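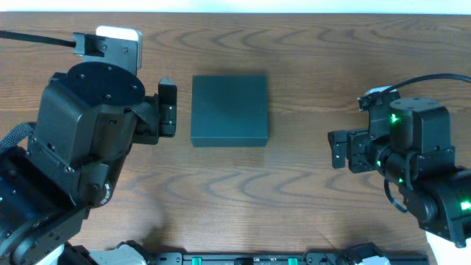 Section 4: Packing the Stostel Snack Box

By now your box is folded, its corners are tucked in and the lid swings freely (if it doesn't, go back to Section 3 and work the hinge crease a few more times, it loosens up nicely). Now comes the fun part! Packing a snack box is quick once you have the order down, and a well-packed one looks wonderful when the lid goes up.

The steps below are for the Stostel lidded box in the shallow size, used with one can and a handful of single-serve packets. The deep size packs a little differently and gets its own pages in Section 6.

4.1 What you need

The box, assembled, lid closed
One standard can, any drink you like
Three or four single-serve snack packets
A clear table with room on both sides of the box
A soft dry cloth
Optional: one sheet of Zurnitz tissue, a gift card, the paper band that came in your kit

The shallow box is rated for 600 grams of contents. A full can uses up a good share of that, so go for light things around it: wafers, puffed snacks, small cakes, crackers. Leave the jars of jam for the deep size.

4.2 Setting up the table

1. Clear the table and wipe it down. Crumbs and grit will scratch the matte surface of the box faster than anything else.

2. Set the closed box in the middle of the table with the hinge on the far side. The edge you lift should be facing you.

3. Square the box up with the table edge. You can skip this if you're only doing one box, but it makes a real difference when you're doing a whole row of them, and your packets will end up straighter without your even trying.

4. Put the packets on one side and the can on the other. If you are right-handed, try the packets on the left first. Plenty of people find they like it the other way around!

Note: Keep drinks at room temperature before packing. A can straight from the fridge will sweat, and the tray floor stains easily.

4.3 Opening the lid

1. Hold the base lightly with one hand.

2. With the other hand, lift the lid from the middle of the front edge. Go slowly for the first few openings while the hinge is stiff.

3. Bring the lid up until it stands on its own at the back of the tray. You'll feel it settle.

Caution: Do not push the lid past upright. The hinge crease is scored on one side only, and folding it backward onto the table will split the outer paper. A split hinge can't be repaired with tape in any way that looks good (we have tried, many times).

If the lid keeps dropping forward, open and close it 8 times and try again. That is usually all it takes.

4.4 Placing the contents

There are two good ways to fill the tray, and we love them both.

Can first. Best when you want everything snug. The can lies on its side along one edge and the packets fill whatever is left.

Packets first. Best when the packets are the stars. They go toward the back, leaning a little, with the can placed after.

For can first:

1. Lay the can on its side in the tray, tight against the front edge and into a corner. Lower it in with both hands.

2. Turn it until the side of the label you like best is facing up. Barcodes look much better on the bottom.

3. Take your largest packet and slide it in along the back, crimped end first.

4. Add the second packet, overlapping the first by a finger's width.

5. Fit the last packet or two into the remaining corner. If one wants to pop up, press the air gently toward one end of the packet before you lay it down.

For packets first:

1. Stand one packet near the back center so it leans toward the lid.

2. Lean a second packet beside it.

3. Lay the third packet low in a front corner.

4. Add the can last, in the open space.

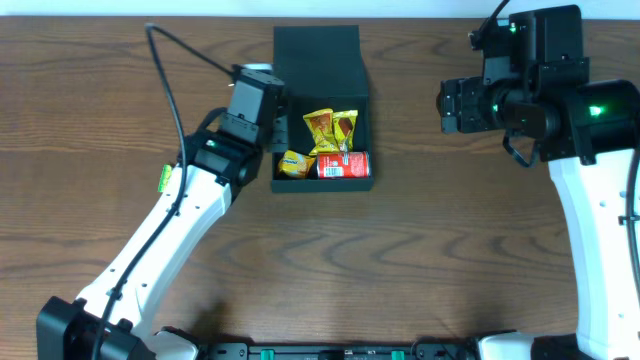

Figure 4-1. Three yellow packets and a red can in the tray, with the lid upright behind them.

Matching wrappers look fantastic against the dark interior, and so does a single odd one out. If you are mixing colors, put the brightest wrapper toward the back where the eye lands first. Chiến Lại, who put together the sample boxes for our Provville shop, likes to group everything by color and then swap exactly one packet at the end. Try it, it's a lovely effect and it takes no time at all.

Caution: Never force a packet under the can. The crimped seal is the weak point on nearly every wrapper, and once it opens you have stale wafers and a tray full of crumbs.

4.5 The dry run

We recommend packing your first box twice. The first time is just practice: get everything in, look at it, take it all back out and see what you would change. You learn so much from that one extra pass.

To unpack cleanly:

1. Lift the packets out one at a time, starting with whichever is on top.

2. Lay them flat on the table where you can see the printed sides. There is no need to line them up.

3. Leave the can in the tray for now. Its weight keeps the base still while you work.

4. Look at all the wrappers together and decide on a new order.
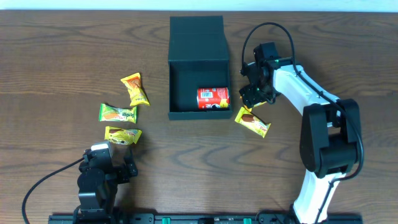

5. Start again with the packet that gave you the most trouble. A long wrapper or a stubborn puffy one is so much easier to place while there is still space, and the smaller ones are happy to go anywhere.

6. Check the can before the last packet goes in. If it has rolled away from the edge, nudge it back.

Once you are happy with the layout, take a quick picture on your phone. When you have a stack of boxes to do for a party, you will be so glad to have something to copy from. We packed 23 for a May open house in one evening, all from one phone picture propped against the teapot, and they came out beautifully.

4.6 Adding tissue and a card

1. Fold the sheet of Zurnitz tissue in half, then crumple it loosely. Really loosely! You want soft peaks.

2. Open it back out partway and tuck it into the gaps at the ends of the can.

3. Let a little show between the packets. Anything higher than the walls of the tray will get crushed by the lid.

4. Slip the card in last, upright against the back wall, or flat across the top if you've written on the front.

Note: Dyed tissue can leave color on a damp can. White is the safe choice for warm weather or a long car ride.

4.7 Closing the box

1. Run a flat hand over the top of the contents. Nothing should be above the tray walls.

2. Bring the lid forward with both hands, one at each front corner.

3. Press along the front edge from the middle outward until it sits even.

4. Tilt the box gently to each side and listen. A small rustle is fine. A thump means the can is loose, so open up and add tissue at the end it slid toward.

5. Slide the paper band over the box from the left, printed side up.

6. Wipe off fingerprints with the dry cloth. Matte lids do love to show them, and a few light strokes in one direction will take care of it.

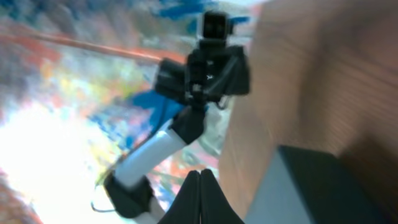
What should I do if the lid stays slightly raised at the front?

Take out the top packet and press the lid down again. If it now closes flat, that packet was sitting too high: let the air move to one end, turn it the other way around and put it back. If the lid is still raised, check that the can is lying all the way down on the tray floor with no tissue trapped beneath it.

4.8 Storing and carrying packed boxes

Keep packed boxes flat and out of direct sun. Chocolate-coated snacks need a cool cupboard, and the whole box can go in there with the band on.

Stack no more than 2 high. The lid is strong for its thickness, but a third box will bow it, and the bow stays.

For carrying, use a flat-bottomed bag such as the Cao carrier (medium), which takes two boxes with a little room left over for a bottle or some flowers. Put the hinge side down if you have to stand a box on edge for a moment, then lay it flat again as soon as you can.

Caution: Do not leave a packed box with a carbonated drink in a parked car in warm weather.

4.9 Refilling

The Stostel box is made to be used again and again, and we hope yours is! Empty it completely, shake out the crumbs over the sink and wipe the tray with a cloth that is barely damp. Leave the lid up until the floor of the tray feels fully dry. Flattened tissue can be reused if you smooth it with your hands and store it between the pages of a heavy book.

Spare paper bands are listed in Section 9 with the replacement lids. For round tins and anything taller than the tray, continue to Section 5.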